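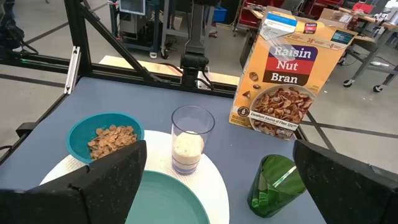
Breakfast table, Wednesday session of our robotics club

Home | Blog | Projects | About me

Our student club in Drurkville has a new task this term, and I want to write down how it goes before I forget. The task is called Tona. The robot must set and clear a breakfast table, and we have 3 points for every object which arrives in the correct place.

I am responsible for the cups. It sounds like the easy job, but clear plastic is difficult for our program, and a cup with milk in it makes me nervous. So I started with the bowl of bran flakes. The cereal box I leave for later, it is too tall for my patience.

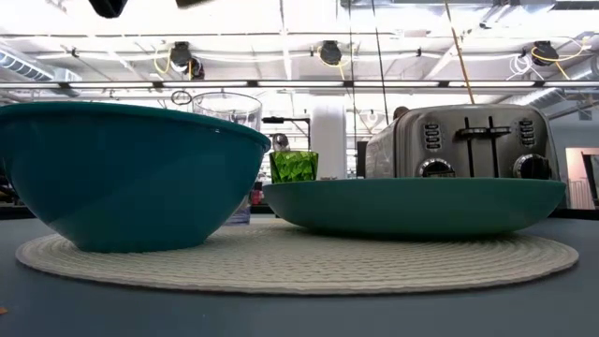
The other half of the club works on stacking. They argue for a long time if a toaster may stand on a dish. In my country no one would do it at home, but the rules do not forbid it – so it is allowed. I only asked that they keep the green cup far from my notes.

We finish at 1830, and the next evening is for the grip settings. I have 2 ideas to try there.

Print this post | E-mail this post

This blog uses cookies. By reading further you accept them. OK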